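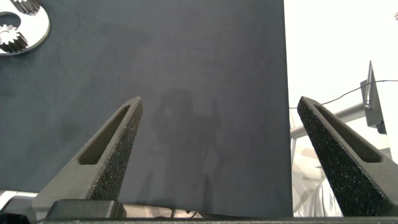 Unit 6. Grippers, Contact Limits and Written Practice for Small-Part Cells

A gripper in a small-part cell has to satisfy two documents at once: the risk assessment, which treats it as a hazard, and the process sheet, which treats it as a tool. Most of the trouble in student cells comes from writing the two separately. The finger design belongs in both. Slotted fingers with narrow tips and a rough pad on the inner side, spread wide with nothing between them, are in the state this unit calls OPEN-CLEAR, and every approach to the plate and its spur gears begins from that state. The slot removes mass from the finger and also changes how it bends, so the force at the tip is not the force on the data sheet. The blunt tip is a safety choice as well as a handling choice. The pad gives friction and sheds grit, so it appears in the inspection schedule.

These notes cover sections 6.1 to 6.7. Read them before the lab. The worksheet for the Flandis cell is handed out separately.

6.1 Terms

Workspace. Everything the arm can reach, including the volume behind it. The fixture table is a small part of the workspace.

Operating space. The part of the workspace the program uses, with software limits applied.

Safeguarded space. The region protected by guards, scanners or interlocks. It must contain the operating space plus the stopping distance plus the reach of anything the gripper may be holding. Students leave out the last term more often than any other.

Transient contact. The person can move away from the moving part after contact.

Quasi-static contact. The body part is trapped between the moving part and something fixed. Over a flat work surface nearly all downward motion has to be treated as quasi-static.

End effector. Gripper, fingers, pads, mount, and all cables that travel with them. A finger swap is an end effector change. So is a change of pad material.

6.2 Which documents apply

Four layers, in order of precedence for this course:

1. Law and local regulation. Not covered here. Check with the site.
2. Published standards. The ISO 10218 series for industrial robots and their integration, with ISO/TS 15066 for collaborative operation where an older edition is still in use. ISO 12100 for the general method of risk assessment. Use the edition listed on the course page and cite it by year in your report.
3. Manufacturer's instructions for the arm, gripper and controller.
4. The cell rules. These are the Surkasis rules, written for our cells and revised each December.

A lower layer can be stricter than a higher one. It cannot be looser. If the manufacturer's manual permits something that the cell rules forbid, the cell rules hold. If the cell rules are silent, go up one layer at a time and write down where you stopped.

Standards tell you what must be shown. They seldom tell you what number to type into the controller. The number comes from your own assessment, and the report must show how you got it.

6.3 Speed and force settings

The Surkasis rules define three modes.

TEACH. A person may be within reach. Enabling device held. Tool speed is capped by the controller and the cap may not be edited. Gripper force at its lowest setting.

VERIFY. Program runs at reduced speed with the operator outside the safeguarded space. No part in the fingers for the first pass. Second pass with a part.

RUN. Program speed, interlocks active, no entry.

In TEACH the Flandis cell is limited to 30 mm/s within the last stretch of any descent toward a fixture. The general limit in VERIFY is 400 mm/s. RUN programs in the teaching cells may go up to 700 mm/s on clear transfers. These are house limits. Do not quote them in a report as values taken from a standard.

A common error is to set the speed limit at the flange and assume it holds at the fingertips. It holds for straight-line moves with fixed orientation. When the wrist rotates, the tips are farther from the axis than the flange is and they travel faster. Define the tool center point at the tips with the fingers closed, then check a second point at the outer edge of one finger with the gripper fully open. Use the worse of the two.

Gripper force is set per part. The process sheet must state:

- part name and drawing revision
- grip surface (bore, hub face, outer teeth, flange)
- force setting and the unit used by the controller
- opening width before approach and after release
- action on missed grip

Gripping a spur gear across the teeth is allowed only if the pads are compliant and the sheet says so. Hard fingers on tooth tips will mark them. Where the hub can be reached, grip the hub. Where a neighboring gear or the edge of the plate blocks one finger, rotate the approach before increasing the opening width.

6.4 Pinch points

List them by pair. Each pair is one moving surface and one other surface, moving or fixed. For a two-finger parallel gripper over a flat table the minimum list is:

a. finger to finger
b. fingertip to table
c. fingertip to fixture or plate
d. gripper body to table, at low tilt angles
e. gripper body to arm, at high wrist angles
f. finger to any bracket, bar or stand inside the operating space
g. gear to gear, if the assembly can turn while a finger touches it

Pair (f) is dropped from about half the reports we mark. Equipment beside the table does not become safe by being outside the task. If the arm can reach it, it goes on the list, with either a software limit or a physical stop named against it.

Pair (g) needs a lockout line on the process sheet when the gears are part of a driven assembly. For hand-loaded training plates, write "undriven" and initial it.

Slots in fingers are also assessed. An opening that admits a fingertip is a shear hazard if anything passes behind it. Record the widest part of the slot and state whether anything passes behind it during the full stroke.

6.5 Cables

Two classes, handled differently.

Moving cables travel with the end effector. They need strain relief at the mount and enough free length for the full wrist range, tested by hand in TEACH before any program is run. The tested range is written on the sheet. If a later program exceeds it, the test is repeated.

Standing cables cross the cell. They should be clipped to a support or routed under the table. A standing cable that sags through the operating space is a fault under the Surkasis rules whether or not the present program comes near it. The test is the operating space, since programs change.

Do not secure cables to guards. Do not secure moving cables to standing ones.

6.6 Inspection

The pads wear first. In the Promorik fixture trials the first sign of wear was a smooth band near the tips, and grip faults followed within the same shift. The present rule is replacement at 3,000 cycles or at the first visible smooth area, whichever comes first. The cycle count is read from the controller and reset only when both pads are changed. Pads are changed in pairs.

Before each session:

1. Arm in park position, drives off.
2. Look at both fingers from the side and from the tip. Check for cracks at the ends of the slots. Stress collects there, and printed fingers tend to fail at that point.
3. Press each pad along its length. Any lifting edge is a reject.
4. Wipe the table and the fixture. Loose grit on a dark surface shows poorly on camera and well under a low side light.
5. Check that the fixture is seated and that no tool has been left on it.
6. Check moving cables at the mount.
7. Drives on, TEACH mode. Open and close once with no part.
8. Test the emergency stop. Reset. Log the test.

Item 8 is logged every session, including sessions where the arm is not moved afterward.

After a collision, however slow, the session stops. Fingers are removed and checked off the arm. The tool center point is verified again before restart. A collision that leaves no mark is logged the same way as one that does.

6.7 Lighting and camera checks

Cells that use a wrist camera have a further requirement. The camera is not a safety device unless it has been rated and installed as one, and ours has not. It may be used to confirm part presence and finger state. It may not be used as the reason to skip an interlock.

Exposure is set on the work surface. With a dark table and a bright surround, an exposure that suits the table will wash out everything beyond its edge, and equipment there may lose its outline. This is acceptable for part detection. It is unacceptable as evidence that the area beyond the table is clear. The clear-area check is made by eye from the operator position.

Shadows cast by the gripper move with it. A detection threshold tuned with the arm parked can fail when the arm is over the part. Tune with the gripper in the approach pose, fingers open, at the height given on the process sheet. Polished plate gives a second problem: the highlight shifts with camera angle and can be read as an edge. Use the gear teeth or a drilled hole as the reference feature, and record which one.

Report requirements

Length is four pages without attachments. Attach the pinch point list, one process sheet and the inspection log for your session. State mode, speed limit and force setting for each motion segment in a single table. Units in every column heading.

Reports that give a stopping distance without stating payload, speed and arm extension will be returned unmarked.

Reading

Uddin cell handbook, chapters 2 and 5. Chapter 4 describes the old gripper mount and can be skipped. Flandis worksheet, part A, completed before the lab. Part B is done at the cell.

Questions to prepare

Why is the safeguarded space of a cell affected by the longest part it handles, even if that part is run once a term?

A finger is replaced by one of the same outline with a wider slot. Which lines of the risk assessment have to be reopened, and which lines of the process sheet?

The controller reports grip force at the motor. What would you need to measure to state the force at the tip?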